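3.2 Shelf layout and restocking

The Gollix study looked at how small shops arrange snacks and drinks when floor space is short. Most of the shops we visited used some form of wire rack, either against a wall or on a counter. Wire lets customers see goods from the side, but narrow items tip easily where the grid is wide. Phelan and Birhane kept notes on which products were placed together and how often a row was put back in order.

Two habits came up again and again. Bottles went at the bottom, grouped by drink, with the next one to be sold pulled forward of the others. Bags of chips went higher up, where their fronts could be read from a standing position. Shop owners told us that a bag lying flat sells poorly, and several of them hung their chips for this reason. Hanging also frees the floor of the rack for heavier stock - a real gain on a counter rack, where depth is limited.

Grouping was mostly done by color. Owners seldom described it that way, but the orange drinks, the colas and the green sodas nearly always formed separate blocks, and a bottle left in the wrong block was usually moved within the same shift. Figure 4 shows a mesh shelf on a table, with chip bags hung at mid-height over bottled drinks.

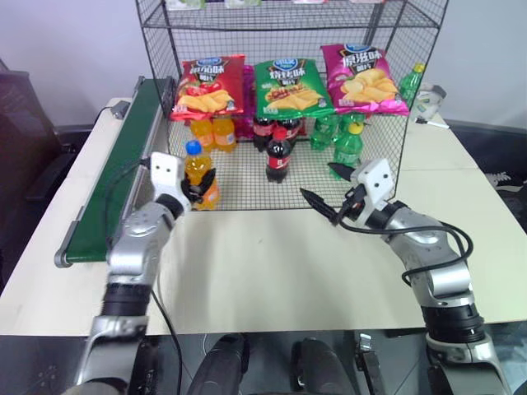
Figure 4. Mesh shelf with hanging chip bags and bottled drinks.

Restocking followed a less regular pattern. In 9 of the shops, new bottles were added from the front, so that older stock stayed at the back until the row was cleared. The other owners slid the row forward first and filled in behind it. The second method took longer but left fewer gaps at the front edge. Siriwan's interviews suggest that the choice depends mainly on who closes the shop in the evening - owners who closed up themselves tended to fill from behind. We return to this point in Section 4.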